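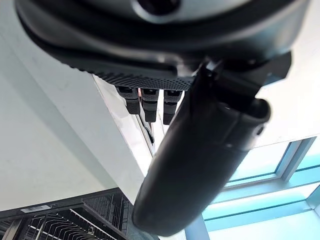 Kitchen Guidance: Food Preparation

Washing and Draining Vegetables in a Double-Bowl Sink

This guidance applies to the shared kitchens at Gremeton and Herkotgate. It sets out the accepted method for washing fresh vegetables where a sink with two bowls is provided, and it should be read before the kitchen is used for the first time. Users of the single-bowl sink in the Vuvell annexe should follow the separate sheet kept in that kitchen.

Before you begin

Clean both bowls with hot water and washing-up liquid and rinse them thoroughly. Remove any food left in the drain strainer. Wash your hands for at least 20 seconds. Packets, cartons and boxes should be kept on the worktop, as damp card soon loses its shape and printed storage instructions become hard to read.

Use the larger bowl for washing and the smaller bowl for draining. The rack should lie flat across the smaller bowl, with its ends supported by the rim. If it rocks, lift it out and set it down again before placing anything on it.

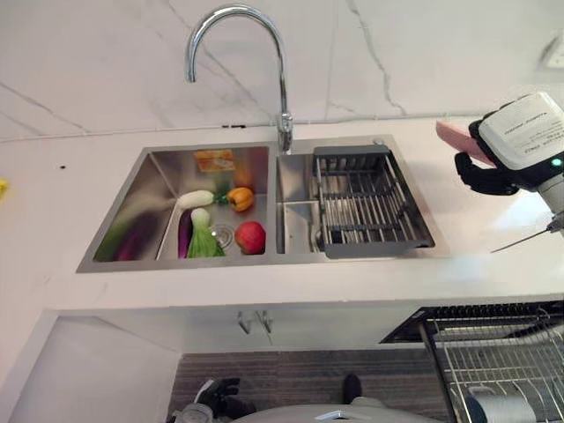 Firm items should be dealt with first. Rinse radishes, peppers and aubergines one at a time under cold running water, turning them so that every side is reached. A soft brush may be used on radishes and other roots. Peppers collect dirt around the stalk, and this part needs a little extra attention -- a thumb is usually sufficient.

Leafy vegetables take longer. To wash a head of pak choi:

1. Trim the base and separate the outer leaves.
2. Place the leaves in a large bowl of cold water and move them about gently.
3. Lift the leaves out by hand, leaving the grit behind.
4. Change the water and repeat until no grit remains.
5. Rinse the pale stems under the tap, where soil tends to collect.

Do not pour the gritty water over leaves that have already been cleaned. Apples and tomatoes bruise easily and should be washed last, then set down gently.

Draining

Place washed items on the rack in a single layer, with leaves laid stem end up. Allow 6 minutes for firm vegetables and longer for leaves, and pat dry with a clean cloth anything that is to be stored. Swing the spout over the washing bowl before loading the rack, so that drips do not fall on clean food. 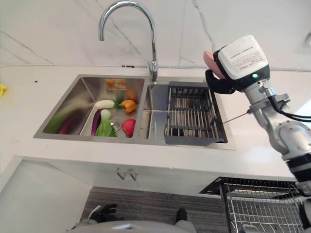

Can vegetables be left in the sink while the rest of the meal is prepared?

They should be moved to the rack or to a clean tray once they have been washed. Items left in the bowl sit in whatever water remains around the drain, and the sink must be kept free for other users during busy periods.

After use

Empty the strainer into the food waste caddy, wash both bowls and the rack, and wipe the worktop back to the wall. Used cloths go in the laundry bag by the door. The Işık recipe cards should be returned to their folder.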